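Plusano Acervo – Central de suporte
Categoria: Catálogo de pinturas > Fichas e anotações iconográficas
Assunto: Tema iconográfico trocado e anotações deslocadas depois da importação
Prioridade: média
Situação: resolvido, com uma pendência

Abertura do chamado

Cuidamos do catálogo digital da coleção Emimham, formada por pintura religiosa sobre tábua e alguns retábulos pequenos. Na última importação entraram 90 fichas novas. Em 63 delas o campo "tema" ficou errado: todas as que deveriam trazer "Anunciação" aparecem como "Visitação". O título da obra, as medidas e o texto descritivo estão certos. O erro atinge somente o tema e, por consequência, os filtros da página pública.

Há um segundo problema, que não sabemos se tem relação com o primeiro. As anotações sobre detalhes das pinturas (o lírio, o livro aberto, a pomba, a inscrição na filactéria) abrem fora do lugar. Num painel em que o anjo está à esquerda, a nota sobre o gesto da mão direita aparece sobre a parede do fundo. Quando a visualização é ampliada para 80%, a distância aumenta.

O que já tentamos:
Limpar o cache do navegador. Nada mudou.
Entrar com outra conta de editor. Nada mudou.
Corrigir o tema manualmente em uma ficha. Funcionou até a sincronização da noite, que voltou a gravar "Visitação".

Resposta do suporte, 1º atendimento

Recebemos o chamado. Para separar os dois problemas, pedimos a planilha original da importação, sem ter sido aberta e salva novamente em outro programa, e o vocabulário de temas que a coleção usa. Pedimos também que não corrijam mais fichas à mão por enquanto, para a comparação ficar limpa.

Uma pergunta: a coleção usa o vocabulário padrão do Plusano ou uma lista própria?

Resposta do usuário

Lista própria. Foi montada no Piveria, que usávamos antes, e trazida para o Plusano em novembro. A planilha segue anexada. Na coluna de tema não escrevemos o nome, só o código. Anunciação é 2.
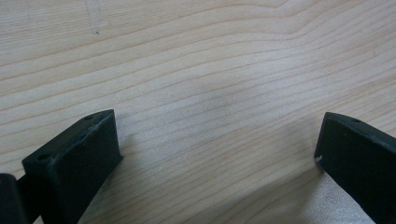 Quanto às anotações, fizemos mais um teste: nas fichas antigas, anteriores à mudança de sistema, elas abrem no ponto certo em qualquer ampliação. O defeito só aparece nas fichas novas.

Resposta do suporte, 2º atendimento

O primeiro problema está identificado. A lista vinda do Piveria começa a contagem em zero, e o importador do Plusano começa em um. A ordem de vocês é esta:

0 – Natividade da Virgem
1 – Visitação
2 – Anunciação
3 – Adoração dos pastores

O importador leu o código 2 como "segundo item da lista", que é a Visitação. As outras fichas do lote têm o tema escrito por extenso e por isso passaram sem erro. Conferimos isso na planilha.

Para corrigir:
1. Abra Configurações > Vocabulários > Temas.
2. Em "Leitura de códigos", troque "posição na lista" por "valor do código".
3. Salve e espere o aviso de reindexação.
4. Volte ao lote importado e escolha "Reaplicar vocabulário".

Não é preciso importar tudo de novo. As descrições e a bibliografia de cada obra não são alteradas por esse procedimento.

A sincronização noturna gravava o tema errado porque relia o código da planilha com a mesma regra. Com a opção trocada, ela passa a gravar o valor correto.

Resposta do usuário

Feito. As 63 fichas agora mostram "Anunciação", e o filtro da página pública trouxe todas. Esperamos a sincronização da noite e o tema continuou certo pela manhã.

As anotações seguem deslocadas.

Resposta do suporte, 3º atendimento

Sobre as anotações: são guardadas em relação às medidas da reprodução digital. Nas fichas antigas, a reprodução mostra apenas a superfície pintada. Nas novas, pelo que vimos, ela inclui a moldura, mas as notas foram marcadas sobre uma versão sem moldura. O visualizador estica as posições para caber na reprodução maior, e a nota da mão do anjo vai parar na arquitetura.

Há duas saídas. A primeira é substituir as reproduções pelas versões sem moldura. A segunda é informar a margem da moldura no campo "Área útil" de cada ficha, e o visualizador desconta essa margem antes de posicionar as notas. Para quem estuda também a moldura original, a segunda é melhor.

Resposta do usuário

Preferimos a segunda. Em vários painéis a moldura é da mesma época da pintura e traz a saudação do anjo em letras douradas, então não queremos perdê-la no visualizador.

Testamos na ficha do painel da oficina Lui e as notas do lírio e do livro ficaram no ponto. A nota sobre a filactéria ainda abre um pouco abaixo da inscrição. Nesse painel a moldura é mais larga embaixo do que em cima.

Resposta do suporte, 4º atendimento

Nesse caso, desmarque "margem uniforme" e preencha os quatro lados separadamente. O padrão repete o valor do lado superior nos demais.

Resposta do usuário

Certo, agora a filactéria também está no lugar. Vamos preencher as outras fichas aos poucos. Seria útil poder copiar a área útil de uma ficha para outra, nos casos de painéis do mesmo retábulo que têm molduras iguais.

Encerramento

Causa 1: códigos de tema lidos por posição. Corrigido na configuração do vocabulário.
Causa 2: anotações marcadas sobre reprodução sem moldura. Corrigido na ficha de teste com o campo "Área útil"; as demais ficam a cargo do usuário.
Pendência: cópia da área útil entre fichas, registrada como pedido de melhoria, sem prazo definido.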